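Getting back on a paddleboard at 59

So I finally did it. I bought a paddleboard! My own, with my own money, after two summers of borrowing my neighbor's and pretending I was only keeping it in shape for her.

It's an inflatable, a Pellura, and yes, I know the hard board people have feelings about inflatables. I live up a flight of stairs and drive a very small car, so that was the end of that discussion. It rolls up into a backpack (a big one, I look like a turtle) and takes me 13 minutes to pump by hand if I don't stop to complain. I usually stop to complain.

First outing was the reservoir at Ondthorpe. I'd picked a calm morning and got there before the fishing crowd, and the water was like glass for the first half hour. I started on my knees, got cocky, stood up, and went in sideways with a noise I hope no one on shore heard. Second try I remembered what Ayantu Belay told me in the beginner class, which is to look at the far bank and quit staring at your own feet. Stayed up all the way to the little island and back!
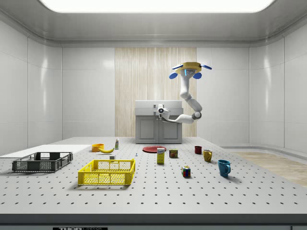
White walls, gray cabinet, and a robot arm reaching down from its yellow mount.

A few things I'd tell anyone thinking about getting one. Buy the leash. Mine came with a skinny little thing that tangled around my ankle, so I swapped it for a coiled one from Doleo and I've had no trouble since. Get a paddle that adjusts, too, especially if you plan on sharing. My sister is a full head taller than me and we trade off every time she visits.

And wear the life vest. I bought a Georgiev belt pack first, thinking it would be cooler in the heat, but it kept sliding around to my back and I spent more time fixing it than paddling. The plain old foam vest is bulky and makes me look like a crossing guard, and I don't care one bit.

The fin is my only real gripe with the board. It slides into a slot and locks with a plastic clip, and that clip is stiff! I broke a nail on it the first day and now I carry a butter knife in the bag.

Next up is the river, as soon as April gets here and the water warms up a little. My sister wants to bring her dog along on the front of the board. He weighs more than my luggage, so we'll see how that goes. If any of you have paddled with a dog, please leave me a comment, I need all the tips I can get.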